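By Raed Zein
February

Khalil Nseir has spent most of his working life writing the part of robot software that people skip over in talks, the planner that decides how an arm gets from one place to another without hitting anything. He now does this at Kullance, a small firm with two rooms in Ruvcombe, and I went to see him because his firm had put out a figure I didn't believe.

The figure was 2,644. It is the number of simulated kitchen trials that Marwat, the firm's task planner, is said to have finished without a person stepping in. I asked him what "finished" meant.

"It means the checker said yes," he told me. "The checker is a bit of code. It looks at where the thing ended up and where it was meant to end up, and if those are close enough you get a tick."

Who wrote the checker? "I did." And the planner? "Also me, mostly."

He was fairly cheerful about this. He had a run open on one screen and the log on another, and I watched the log more than the picture, as I suspect he does.

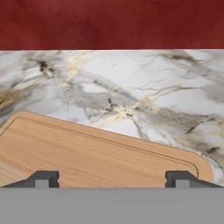
Page last changed: February, to correct the number of kitchen layouts.

The view from the gripper is what the perception side gets to work with, and I wanted to know how much it really uses. A marble worktop with veins running all over it looks to me like a nasty thing to hand to a vision system. Nseir agreed, up to a point. The marble was picked by someone who was tired of grey tables.

"Early on we had it finding objects in the stone," he said. "A dark vein next to a bright patch, and it would say, there you are, there's an edge, I'll have that. It would plan a very nice grasp on nothing at all."

The fix, when I pressed him, was less grand than the firm's web page makes it sound. They added a depth check. If a shape has no height above the worktop, it is thrown out. I asked what happens with things that really are nearly flat, such as a thin board lying on the counter. He rubbed his eyes.

"The board is a special case. We know there's a board. It's in the list."

So the planner is told? "It's told there is a board, and it's given a rough pose, and then it refines it. I wouldn't call that cheating. I'd call it a prior."

I would call it something in between. A person in a strange kitchen doesn't get a list. But I take his point that a person has seen a great many chopping boards by then, and that the list is standing in for all of that. What bothers me is that the 2,644 trials all came with the list, and the web page doesn't say so. He said he would ask for it to be added. At the time of writing it hasn't been.

We moved on to the layouts. Those trials were spread over 13 kitchens, and he admits that several of the 13 differ only in colour. Change the wall and the cupboards, keep the worktop at the same height, and the arm has the same problem to solve as before. "For perception it's a different kitchen," he said. "For motion planning it's the same kitchen with a new coat of paint. I'd have counted them separately, but I wasn't asked."

The motion side is where he is most worth listening to. Marwat plans the whole arm, elbow and all, and it keeps a margin between each link and whatever it knows about. Set the margin wide and the arm turns down jobs it could easily do. Set it narrow and it skims the worktop in a way that would frighten anyone standing near the real thing. 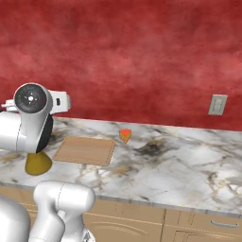

"People look at the hand," Nseir said. "I look at the wrist and the elbow. The hand has a job to do, so it gets close to things on purpose. The rest of the arm has no business being close to anything."

He scrolled back through older logs to show me failures, which I hadn't asked for and was glad to get. In one batch of 1,200 trials, run before the margin was changed, roughly a third were dropped at the planning stage, before the arm had moved at all. Those don't count as failures in the headline number. They don't count as anything. The planner returns "no plan", the trial is marked as void and the next one starts.

I said that seemed generous. He said it was the usual way of doing it, and that the older system from Cellier, where he worked before, had done the same. I said that didn't make it less generous.

"No," he said, and then, after a bit, "If I were buying it, I'd want the voids as well."

Would he show them to a buyer? He'd show them to one who asked. I have written that down as he said it.

There is a replay tool he is plainly fonder of than the planner. It lets him stop a run at any step, change one number and let it carry on from there, so that he can see whether a bad grasp came from bad seeing or bad planning. Before they had it, the two halves of the team blamed each other for most of a year. Now they have evidence to do it with. He thinks perception is at fault more often. The perception people, whom I met for the length of a cup of tea, think the planner hands them views no sensible person would choose, with the gripper's own fingers in the way.

I asked all of them when this would run on a real arm in a real kitchen. I got 3 answers, and the soonest was Nseir's. He wants one counter, built to match one of the simulated ones, and he wants to put the same few things on it and see how many of his ticks survive.

He wouldn't guess at a number. I asked twice, the second time with my coat on, and he said I could come back and count them myself.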